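首页 > 生活版 > 桌面与收纳 > 木作闲聊 | 发帖 | 搜索 | 登录

拼板木台面上油还是上漆？纠结一个月了，求劝

Noreen Mughal 发表于 06/03/2020
二月里我把厨房那张旧台面拆了，换成了一整块拼板实木的，橡木，长条拼的那种，深浅颜色错着来，我特别喜欢。问题是到现在还没做表面！裸着放在客厅靠墙，每天路过都要摸两下，又不敢在上面放杯子。

师傅推荐直接刷水性漆，说三遍下去五年不用管。我妈说刷漆的木头摸着像塑料，不如上油。我自己看了一堆帖子，越看越糊涂。家里两个孩子，每天果汁酱油往上招呼，我又是那种懒得保养的人（阳台的花都是靠下雨活着的）。

大家用过的来说说吧，上油到底多久要补一次？水槽边上会不会发黑？

回复(27) 赞(40)

Sohail Kiani 2楼
上油，别犹豫。我家用了六年，每年补两次，每次半个下午。坏了哪里磨哪里，砂纸过一遍再擦油，第二天又是好汉一条。漆面要是磕掉一块，你就等着整面重来吧，我老丈人家那张饭桌就是这样，边上起皮，水一进去，整圈都翘了。

Hammad Bukhari 3楼
楼上说得轻巧，每年两次，你问问楼主做得到吗，人家都说了花靠下雨活着。
我是做漆面的，哑光，Stalta家的水性漆，厨房里用了三年，酱油洒上去过夜第二天一抹就没了。要说手感，哑光的没那么像塑料，那都是老式亮光漆留下的印象。有孩子的家庭我只推荐漆。

Sohail Kiani 4楼
三年还早呢，你第五年再来发帖。

Hammad Bukhari 5楼
行，你记着，到时候我@你。

Sarita Kanaujia 6楼
我说点折中的，硬蜡油。比纯油耐脏，比漆好修。我家书桌和餐边柜都是用它做的，第一遍要薄薄薄，重要的事说三遍！我头一次贪心倒多了，一整片发粘，晾了四天还能粘住袖子，最后拿铲子铲掉重来，气得我晚饭都没做。

水槽边上发黑是肯定会的，上什么都会，只是早晚。我的办法是切口那一圈端面多喂几遍，喂到它不吃了为止。端面吸得特别凶，很多人只顾着把正面擦得漂漂亮亮，水偏偏从侧面钻进去。

Noreen Mughal 7楼
谢谢大家！！硬蜡油我查了一下，价钱比我想的贵好多……小小一罐能涂多大面积呀？台面是两米四乘六十。
还有就是砂纸，店里给我的是80目和120目，够吗？

Sarita Kanaujia 8楼
小罐够你涂两遍还有剩，剩的留着补。砂纸120目收尾有点粗，至少到180，我一般到240。再往上就别磨了，磨得太光油反而进不去，涂完颜色还浅。
磨之前拿湿布擦一遍，等毛刺立起来干透了再磨最后一道，这步别省。

Sohail Arain 9楼
潜水很久，冒个泡。拼板台面我最关心的倒不是油还是漆，是背面！楼主背面做了没？只做正面，背面裸着，一夏天过去肯定给你弯。木头两面吸潮不一样快，道理很简单，可是店里从来不提。我第一张桌子就是这么废的，中间拱起来，放个鸡蛋能自己滚下去。
后来学乖了，正反面一样的遍数，固定的地方孔都开成长圆的，留着给它伸缩。

Noreen Mughal 10楼
背面……没做。我以为看不见的地方不用管😭
长圆孔是什么意思？我家柜体上已经打好圆孔了。

Sohail Arain 11楼
圆孔顺着台面宽度方向用锉刀拉长几毫米就行，螺丝配大一点的垫片，别拧死。靠墙那排可以不动，让它往外走。还有别打胶把整块粘死在柜子上，我见过从中间裂开的，一条缝从头到尾，银行卡都能插进去。

Hammad Bukhari 12楼
背面这个我举双手同意，难得跟大家意见一致。漆也一样，背面最少两遍封底。

Sohail Kiani 13楼
深的浅的混着拼，我就喜欢这种，哪天溅上两滴茶，夹在花色里也没那么扎眼。整块一个色的台面反而娇气。所以楼主别担心它用出痕迹，木头嘛，用旧了才像自己家的东西。
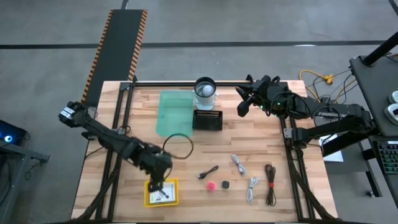
Sarita Kanaujia觉得这话只对了一半：茶渍混在花色里确实不显，铁锅底下那圈黑印可不管你是什么花色，橡木里有单宁，碰上铁和水就黑，砂纸都要磨好一阵。她家现在规矩是锅底下必须有垫子，谁忘了谁去磨。

Noreen Mughal 15楼
铁锅！我家天天用铁锅！那我先去买垫子……
黑印磨不掉怎么办？

Sohail Arain 16楼
草酸，五金店有卖的，兑温水，刷上去等一会儿再冲干净。戴手套，开窗，孩子支开。效果很好，但是那一块会比旁边浅，最好整面都刷一遍。做完等干透再上油，急不得。

Hammad Bukhari 17楼
看看，又是草酸又是砂纸又是手套，你们上油派过的这叫什么日子。刷漆一了百了。

Sohail Kiani 18楼
磨木头是享受，你不懂。

Hammad Bukhari 19楼
我周末宁愿睡觉，真的。

Noreen Mughal 20楼
你俩别吵啦哈哈哈。我大概定了：硬蜡油，正反面都做，端面多喂几遍，砂纸再去买180和240的。孔先锉长。老公听说要他锉孔，脸都绿了。
切菜的话能直接在上面切吗？

Sarita Kanaujia 21楼
别！用砧板。直接切全是刀痕，脏东西藏里面不好洗。还有一件事，擦过油的抹布千万别团起来扔垃圾桶，会自己发热，摊开晾干或者泡水里再扔。

Noreen Mughal 22楼
啊这个完全不知道，记下了！等做完来交作业，先去把猫从台面上请下来。

分享(3) 收藏(81) 浏览更多回复

联系管理员 | 版规 | 版权归发帖人所有，转载请先私信 | 返回顶部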